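Unit 2 handout, Flundbridge robotics sequence. Read before lab. The Stikar readings are assumed.

## Where the examples come from

Most papers on learned manipulation give the data one paragraph. It says how many demonstrations were gathered, on what arm, and then the paper moves on to the network. I'd like you to read that paragraph harder than the rest, because most of what the policy can do was settled there.

The running case for this unit is PC disassembly and assembly: drives, memory, processors. It's a popular choice. The parts are cheap, everybody knows what they are, and a drive bay looks like a real job. Whether it stands in for real jobs is a question I'd leave open for now. 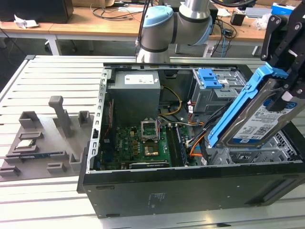 *Fig. 1. Hard drive in its blue caddy, held by the gripper near the drive bay. Fixture with processor and memory module at left.*

Suppose the Haslam set for this task has 700 episodes. That sounds like a lot. Ask first how many cases were used, how many drives, how many operators, and how often anybody moved the tower between runs. If the answer to all of those is "one" or "seldom," you have 700 versions of the same afternoon. The loss curve will look wonderful.

Things to look for in any dataset report:

- **Start states.** Did someone vary the pose of the case, or only say it was varied? Ask for the spread in numbers.
- **Discarded runs.** How many, and who decided? A set with no failures in it has been cleaned by somebody.
- **Operator habits.** People settle into one approach path by the second hour. The policy learns the habit along with the task.
- **Background.** Desks, cables and boxes behind the work are in the training images whether or not the authors mention them.

That last item gets waved away every year. "The network will learn to ignore it." Maybe. Show me the test where the furniture changed.
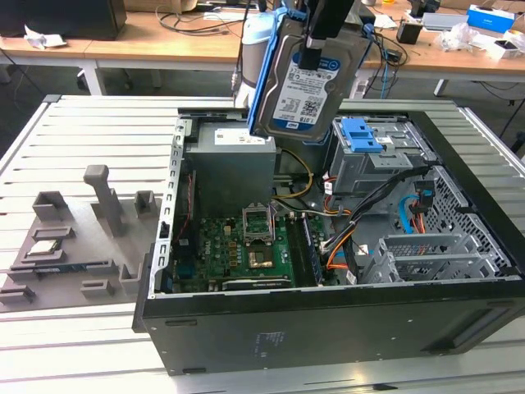 *Fig. 2. Caddy and drive above the open chassis. Note the loose wiring inside the case and the desk clutter behind it.*

## Viewpoints

A fixed camera gives you the layout of the work and very little about contact. A wrist camera gives you the last stretch of the approach, with fingers taking up a good part of the image and the lighting changing every time the arm tilts. Authors like to say the two views complement each other. I've read plenty of papers that claim this and few that remove one view and report what happened. 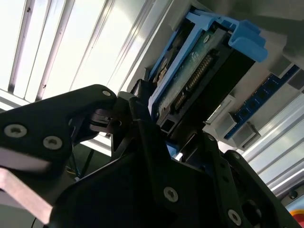

Exposure is part of the same problem. If the ceiling lights wash out part of the picture on upward-looking poses, then pose and brightness are tied together in the data, and a policy is free to use one as a stand-in for the other. You won't catch that in a validation split drawn from the same sessions. Split by session, or by day, and expect the score to drop.

## Fixtures

Holding parts in a printed plate makes collection faster and resets easier. It also hands the learner a large share of the answer. A processor in a square pocket is already lined up with the plate, so the hard part of the search is over before the episode starts. Humevbridge reports should be read with this in mind: "grasping" there means grasping from a known holder.
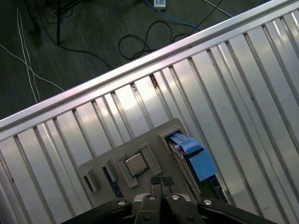 One student in last term's discussion put it the other way: factories use fixtures everywhere, so training with them is closer to real work than scattering parts on a table, and calling it cheating is a lab prejudice.

Fair, up to a point. A factory fixture is built to a tolerance and somebody checks it. If you want to make the argument, measure how far the part sits from its nominal place and put that number in the report. I'll accept it then.

## For lab

Take 24 episodes from the set you were given. Watch them at normal speed, without the action plots. Write down every point where you think the operator knew something the cameras didn't show. Then read pages 2 to 34 of the course packet and mark which of your notes the authors deal with.

Bring the notes on paper. Typed summaries tend to leave out the odd cases, and those are the ones I want to see.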